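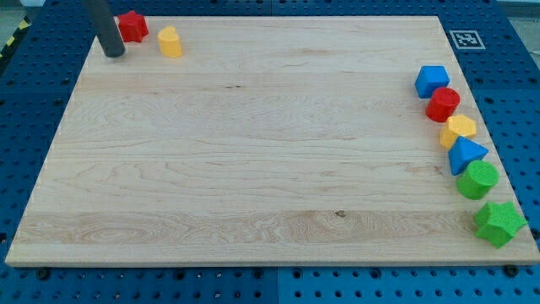
课程项目报告:用“先看形状、再看颜色”的两步策略做积木抓取
小组成员:Lucie Lévesque、Kevser Güneş
指导:Bernadette Pichon

一、我们想弄清楚什么

上学期的小组让机械臂听指令拿积木,用的是一个端到端的模仿学习模型。它有个很有意思的毛病:你说“拿红色星形”,它有时会去拿绿色星形,有时又去拿红色圆柱。到底是颜色没学好,还是形状没学好?当时的报告里没有答案,我们俩一看就觉得这个题目非做不可!

二、方法

我们把策略拆成两个模块,合起来叫 Thampi。第一个模块只看灰度图,输出每块积木的形状和位置;第二个模块在候选里按颜色挑选,再把目标点交给抓取网络。对照组是上学期的模型,沿用原来的代号 Basomis,训练数据完全相同,共 2766 条遥操作演示。

积木放在浅色木板上,有星形、心形、圆柱、立方体、六棱柱和三棱柱,颜色为红、黄、蓝、绿。星形和圆柱都有红、绿两种,正好用来制造混淆。有些布局故意让积木一块挨一块,排成一列,考验夹爪能不能找到下手的缝隙。相机外参用桌面上的黑白标记码标定。

三、数据清洗

最费时间的一步,也是收获最大的一步。我们逐条回放演示,去掉指令与动作对不上的、中途松手重抓的,最后留下 2577 条。Kevser 写了一个小脚本,把夹爪开合曲线和指令文本并排显示,筛查速度一下子快了很多(脚本已放在课程仓库,欢迎下一届接着用)。

四、结果

每种布局重复 10 次。Thampi 拿错颜色的情况明显少于 Basomis,星形之间几乎不再混淆,看到曲线分开的那一刻我们真的很兴奋。圆柱的改善小一些:灰度图里,直立的圆柱和六棱柱从某些角度看轮廓很接近,第一个模块偶尔会认错,后面的颜色挑选也就跟着错了。

密集排列时,两种方法都会碰到旁边的积木,差别不大。问题出在抓取网络,它没有把邻近物体考虑进去。

五、还没做完的

1. 给第一个模块加入深度输入,看看圆柱和六棱柱能不能分得更开。
2. 抓取前先把目标轻轻拨开一点。Lucie 已经在仿真里试过,动作很笨拙,但是能拨动。
3. 换一块深色底板重新测试,目前的数据全部来自同一种浅色木板,泛化能力还说不准。

附录列出了训练参数和全部布局的编号。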